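Odukoya Opens Home Computer Repair Evenings at Romex Hall

July 10, 2026 – Odukoya is delighted to announce free repair evenings at Romex Hall, running until November. Bring a slow or silent desktop and learn to mend it yourself!

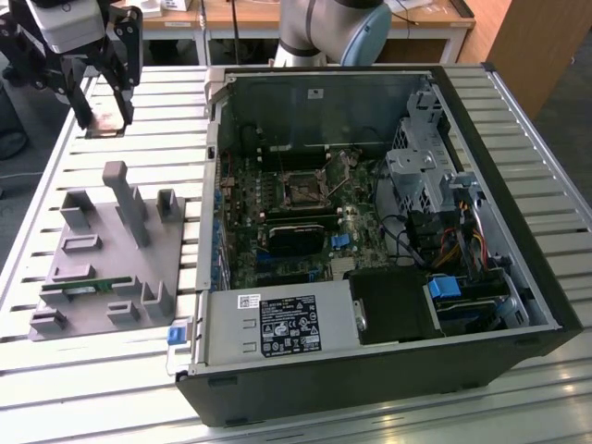

A desktop tower on its side, with the side panel off.

Our spring trial drew 111 people, and more than 977 have joined the Prukomell mailing list.
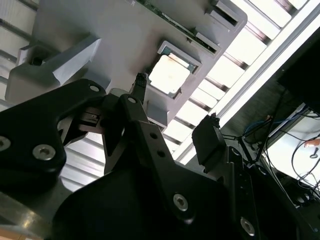

Evenings run from 5 to 7 and no experience is needed. Beginners start by learning names – the strip of green circuit board beside gray plastic is a good first one to spot. Tools are lent by Gendutetti.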